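# Trandale Backup: Frequently Asked Questions

**Who may use the service?**
Trandale Backup is available to all staff at the Navarrete and Wundgate offices. Contractors may be added at the written request of a department head.

**Which files are covered?**
The service copies everything in your Documents and Desktop folders, together with any project folder registered with the IT office. Music, personal photos and installed programs are left out. A single file may not exceed 600 MB. Larger files should be kept on the shared drive, where a separate nightly copy is made.

**How often do backups run?**
Copies are made each night at 11 p.m. and again at noon on workdays. A laptop that is switched off at those hours will catch up the next time it connects to the office network.
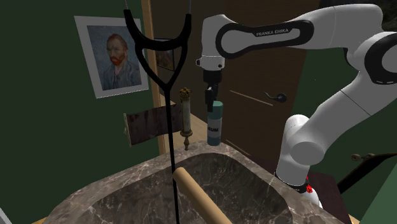

**How long are old versions kept?**
Deleted and changed files are held for 3 months and are then removed for good. Project folders follow a longer schedule, set by the department when the folder is registered. Folder names should be plain enough for a stranger to find later. Names may be changed at any time without affecting the stored copies.

**How do I restore a file?**
Open the Listutis client, choose Restore, and select the date you need. The file will be placed in a new folder on your desktop and will not replace your current copy. Whole-folder restores must be approved by Wenceslao Fuentealba in the IT office.

**What does error 3021 mean?**
The client could not reach the server. Check your network connection and try again. If the message remains after a restart, contact the help desk.

**Is my data encrypted?**
Yes. Files are encrypted before they leave your computer and stay encrypted in storage. Help desk staff can see file names and sizes but cannot open the contents.

**What happens when an employee leaves?**
The account is closed on the last working day. The department head may ask for a copy of work files before the account is removed.

**How do I reach the help desk?**
Call extension 3111 between 8 a.m. and 5 p.m. On Friday the desk closes at 3 p.m. Please have your computer's asset tag ready.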